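Womgate Opens Its Chore Trials to Visitors This August

VARBRIDGE – I'm Seidu Quartey, and I run the household trials at Womgate, a small outfit that spends its days finding out which chores a machine can do in a home that people live in. Our press releases normally get written by somebody who writes better than I do, but this one is mostly about my end of the building, so I asked if I could do it myself. They said yes, provided I kept it short. I've done my best!

The news first. Starting in August we're opening our trials to visitors. Until now you had to be a client or somebody's cousin to watch. From now on anybody who signs up can come by, sit on a kitchen chair and see machines try to clear a table, fold towels, sort shoes and load a dish rack. Sessions start at 10 a.m. and there's room for 13 people in each one. It's free, and yes, there's coffee.

We're also putting out our first set of chore results, which we call the Wirkusar list. It covers 1,040 attempts at everyday jobs in lived-in rooms, and it includes all the flops. I was firm about that. I've sat through plenty of product videos where a robot puts away one plate and the film stops, and I always want to know about the second plate.

So, can machines do the chores yet? My answer is some of them, slowly, on a good day. Wiping a flat counter is pretty much there. Picking soft toys up off a floor is close, and it's fun to watch. Towels are all right if they're small and the machine gets to start from a corner. Fitted sheets I'd rather not discuss (my own record with fitted sheets isn't great either).

And then there are cups. People laugh when I tell them how much of my working life goes to cups. You'd think a cup is the easy one, and standing up by itself in the middle of a bare table it pretty much is. Tip it on its side next to a few others and the whole job changes. The gripper has to work out which way the mouth is facing, get a finger in or around, turn the thing upright and not send its neighbor rolling. Paper gives when you squeeze it and stiffer plastic doesn't, so a grip that suits one can be wrong for the other. A see-through cup gives the software trouble too, as it takes on the color of whatever is behind it. 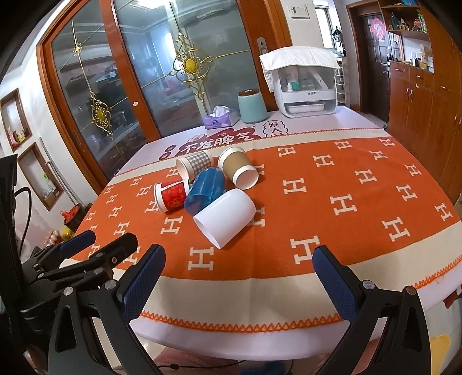
Five tipped cups, paper and plastic, on a patterned blanket, with the gripper's textured finger pads in front.

A cloth under the cups makes it harder again. Cloth moves. If the fingers come in a little too low they drag a fold along with them, and then everything sitting on it shifts. Our early test tables were plain and hard, and the success rates we got from them were lovely and, I now think, not worth much. I've never been in a home where the table looked like that at four in the afternoon.

"A cup lying down is a better test than a cup standing up, and three of them together is better than one," says Wian Van der Merwe, who heads engineering at Womgate. "When a buyer asks me if a machine is ready, I ask them what the table looks like after lunch."

Wian and I don't agree on everything. He thinks a machine that clears a family table without help is five years out. I'd say longer, at least at a price my sister would pay, and I've told him so over many lunches. Where we do agree is on shop floors. Facing up shelves, collecting baskets and returning stray items to a bin all look nearer to me than the living room does – the shelves stay put, the goods come in known shapes, and there's normally a worker close by to sort out a jam. The Wirkusar list has a short section on shop jobs for that reason, and we'd like to make it longer. If you run a store and wouldn't mind us getting underfoot for a morning, please get in touch.

We're also starting work on Agbeko, our new set of table-clearing tasks. It has three levels. The first is single items, the second is items touching each other, and the third is whatever the table happened to look like when we walked in. So far I've only written the rules for the first two. The third keeps starting arguments, mainly over whether crumbs count.

To book a place at a session, or to get a copy of the Wirkusar list, call or write to the Womgate front desk in Varbridge and ask for the trials team. Reporters are welcome at any session and can bring a camera. Wear shoes you don't mind getting water on, as the dish rack trials run right after the cups.

Press contact: Seidu Quartey, Household Trials, Womgate, Varbridge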